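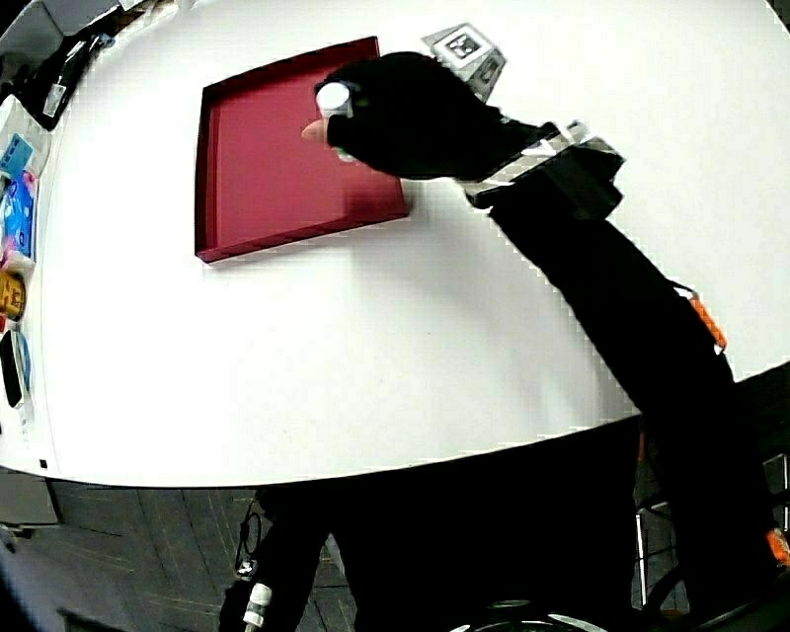

A reader of the last version wrote in that the old section had her punching the covers before she knew which side was the front, and could we please put the dry fit first. Done. Dry fit is now step 3. Also got told the grain bit was confusing, so that's rewritten too.

## Section 5: Putting together the Climness post-bound album

For the large album, part 3288. The small one uses shorter posts but everything else is the same.

### Before you start

Get out:

- front cover, back cover (front has the window)
- three posts, three screw caps
- cover liners, two
- hinge strips, pre-scored
- page stack
- Hornwood board for punching on, or any scrap board you don't care about
- bone folder, pencil, metal ruler
- glue stick
- waxed paper, a few sheets
- something heavy

Clear a table. More room than you think. Covers open out flat during step 6 and the page stack needs its own spot.

**Note:** let the covers sit out of the shrink wrap overnight if the box came in from a cold car or garage. They can bow a bit at first. Usually settles.

### Check the grain

Pick up one liner. Bend it gently one way, then the other, without creasing. One way gives easily, the other way fights you. The easy fold should run the same direction as the spine. Same for the hinge strips.

If a strip is cut the wrong way – it happens – don't use it. Spares are in the flat envelope.

### Steps

1. Lay both covers face down, spine edges touching. Window cover on the left.
2. Pencil a small F on the inside of the front one. Near the spine, where the liner will hide it.
3. Dry fit. Push the posts through the back cover, drop on five or six pages, then the front cover. Caps on loose. Open and close it. If it closes square, take it all apart again and go on. If it doesn't, see Trouble, below.
4. Fold each hinge strip along the score. Run the bone folder down the fold once, firmly. Don't go back and forth, it polishes the paper and you'll see a shiny line.
5. Glue the hinge strips. Work on one at a time. Waxed paper under the strip, glue out past the edges, all the way to the corners. Thin coat. Press onto the cover with the fold sitting right at the spine edge.

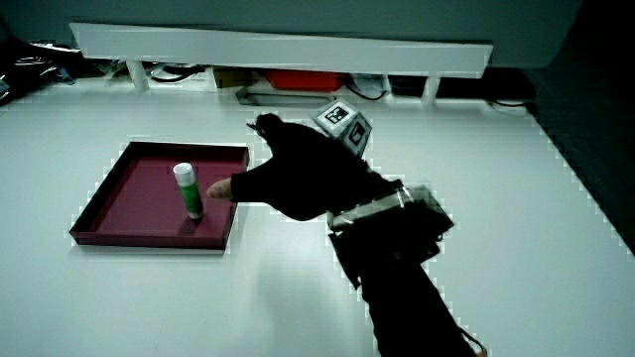

*Fig. 5-1. Glue stick standing upright, cap on.*

6. Open the covers out flat and glue the liners in. Start at the spine and smooth outward with the side of your hand, then the bone folder through a clean sheet of waxed paper. The liner should stop short of the cover edge by the same amount on three sides. Measure it. Eyeballing it looks fine until the album is closed.
7. Fresh waxed paper inside each cover, close, weight on top. Leave overnight.
8. Next morning, weight off. Find the post holes through the liner with a fingertip and mark with pencil. Punch from the inside, on the board.
9. Posts in from the back. Pages on. Front cover on. Caps finger tight, then a quarter turn. No more than that.

**CAUTION:** the punch in step 8 goes through fast. Keep your other hand off the far side of the board.

**CAUTION:** do not use rubber cement or tape for the liners. Both yellow, and tape creeps in warm rooms. Spray glue is out too.

### About glue

Any decent paper glue stick, acid free, marked safe for photos. A stick that's been open since last July is probably too dry – it drags and leaves crumbs, and the crumbs show thru the liner as bumps. Toss it.

Cap goes back on between strips, every time. Wind the stick down first or the cap shears the top off.
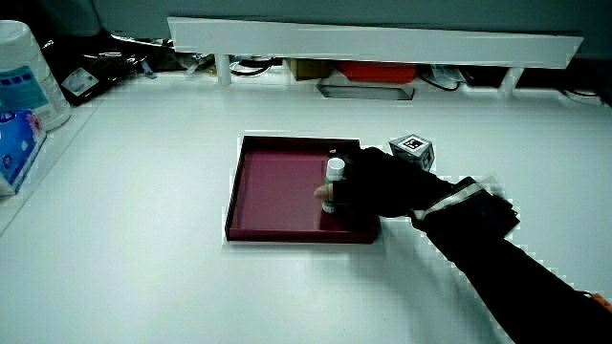
*Fig. 5-2. Tray with the glue stick toward the right inner wall.*

If glue gets on the front of a cover, leave it alone till it dries, then rub off with a clean eraser. Wiping it while it's tacky makes a much bigger mark.

### How many pages

The posts supplied take 159 pages with nothing stuck on them. With photos on both sides, a lot less. Stop adding when the front cover no longer lies flat. Post extensions are sold seperately and screw onto the ends of the originals. Add to all three posts, not just the middle one.

Panganiban refill pages fit with no trimming. Tiltevska ones are slightly wide – trim the outside edge, never the punched edge.

### Trouble

**Album won't close square in the dry fit.** One cover is flipped. Check for the F. Still off, check that all three posts are the same length. Short ones from the small album get mixed in sometimes.

**Liner has bubbles.** If it's the same day, lift from the nearest corner, add a little glue, press again. If it's already dry, leave it. Small ones mostly flatten once the album has been on a shelf for a while.

**Hinge cracks on first opening.** Grain was wrong. Peel, sand the leftovers lightly, use a spare strip.

**Caps work loose.** Take off, one wrap of thread sealing tape from the hardware store, back on.

**Pages stick together at the edges.** Too much glue in step 5 and it squeezed out. Slide a thin ruler between the pages, slow, from the top down.

**Note:** write the years on the spine label before you stick it on. Pencil first, ink after. Window cards for the front cover are in Section 6.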